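Ploltar Stock Counter review

We switched our parts room to Ploltar in May, after years of a shared spreadsheet that only Carol Lockwood really understood. It is a small inventory program that runs in a browser and on a phone. You set a low level and a refill level for each item, and it builds a reorder list overnight. We carry 1370 items across two rooms.

Setup

Importing the spreadsheet went better than I expected. The column matching screen is clear, and you can save a match and use it again. The import stops at 1000 rows per file, so we had to split ours. The error report gives row numbers but doesn't say what is wrong with the row. Most of our bad rows had a space after the item code.

Units of measure took the longest. If you buy screws by the box and hand them out one at a time, you have to enter the conversion on the item before the first receipt. Once there is a receipt against it, the field locks. I had to delete and recreate 8 items to get past this.

Daily use

Scanning with a phone works well enough. Labels on curved bins sometimes take a second try. Counts sync when you get back in range, and I haven't lost one yet. Kojo Asante does the evening count and says it is quicker than the clipboard.

The reorder list is the best part. You can sort it by supplier, change quantities in place, and send it out as a purchase order. It does not combine orders across the two rooms, so we sometimes send the same supplier two orders on the same day.

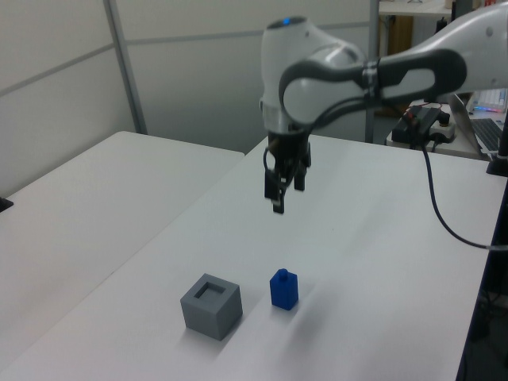 Reports are thin. There is a usage report, a stock value report and a list of items that haven't moved. You can't add columns to any of them. I export to a file and finish the work there.

Support answers by email only. My question about locked units got a reply the next morning, and it was correct.

Price

We pay 140 a month for both rooms with no limit on users. Vondmont, which we also tried, charges per user and would have cost us more.

I would buy it again for a store room our size. If you need lot tracking, look elsewhere.

Raluca Dinu
2024-05-30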